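Jundach Bagging Set, README

Student project, Prillero robotics club
Maintainer: Ebenezer Gyamfi
Last edited: September 6, 2026

What is in here

Recordings of two arms putting sweet packets into a shopping bag. One arm keeps hold of the bag, the other does the packing. The arms were driven by club members using the leader handles, and every run in this release was done by a person from start to finish.

The set was made for the second-year project and for the club's entry in the Geraghty student challenge, which has a bagging round. You are welcome to use it for coursework.

Contents

runs/ has one folder per run, numbered from 001
notes/ has the operators' log sheets, typed up
splits/ has the train and test lists
tools/ has the Flilance reader script and a small viewer

There were 13 operators, 6 of them new to the arms in July. Operators are given by number only. Each did 20 practice runs, which are not included.

The task

Start with the bag on the floor of the cell and the packets beyond it or beside it. Grip the bag with the left arm. Pick up one packet at a time with the right arm and put it in the bag. The bag may be upright or on its side. Both count, and the log sheet says which.
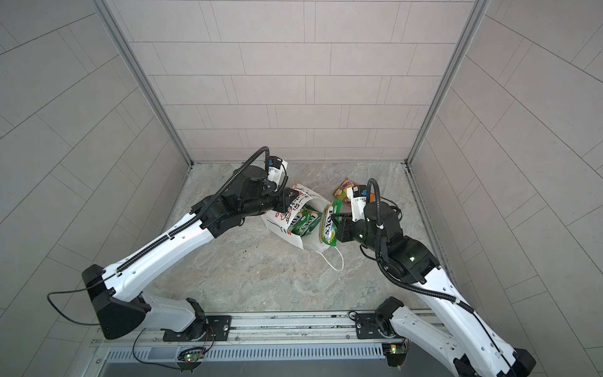
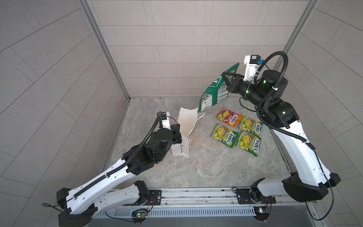
Packing with the bag on its side (first picture) and with the bag upright (second picture). The right arm has a green packet in both.

Known problems

Joint angles and gripper positions are logged on the same clock, but the gripper values lag slightly in the earliest folders. Use the shift option in the reader if this matters to you.

Log sheets from 16 runs were lost. The runs are still here, with an empty notes field.

The packets are shiny and catch the light when they swing. Colour matching on its own did badly for us.

A dropped packet is marked "drop" in the notes. We left those runs in. If the bag was torn the run was thrown away and done again with a new bag.

Using the reader

Copy the tools folder next to runs, then start the reader with the run number. Add the word "left" or "right" to load one arm only. The viewer needs the same folder layout.

Please send corrections to Ebenezer through the club mailing list, with the run number in the subject line.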